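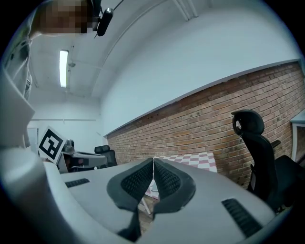
3. Aufbau in der Gemeinschaftswerkstatt

Der Greifer wird von Hand geführt, einen Arm haben wir nicht. Die beiden schwarzen Finger sind außen abgerundet und innen strukturiert und gelocht. Laut Bauanleitung soll das den Halt an glatten Teilen verbessern. Ob das stimmt, wollten wir im Projekt Nungate selbst messen, denn in der Anleitung steht dazu kein einziger Wert.

Als Bezugspunkt dient eine weiße Karte mit schwarzem Quadratmarker. Sie lehnt leicht schief am zweiten grauen Gerät. Spyros Mladenović hält das für unkritisch, weil die Software die Neigung herausrechnet. Ich bin davon nicht überzeugt und habe die Karte ab der zweiten Messreihe mit Klebeband fixiert.

3.1 Messreihen

Geplant waren 200 Griffversuche, ausgewertet wurden 117. Der Rest fiel weg, meist wegen verlorener Markererkennung. Unter der Leuchtstoffröhre war die Erkennung nach meinem Eindruck schlechter als bei Tageslicht, eine eigene Vergleichsreihe dazu fehlt aber. Von den ausgewerteten Versuchen endeten 19 mit abgerutschtem Teil.

3.2 Einschätzung

Im Zwischenbericht vom Juli stand, das System arbeite "zuverlässig". Den Satz würde ich so nicht mehr schreiben. Wer 83 Versuche verwirft, kann über die übrigen nur mit Vorbehalt reden. Auch der Vergleich mit glatten Fingern steht noch aus, der Druckauftrag liegt seit zwei Wochen in der Warteschlange.

Stand: Oktober 2024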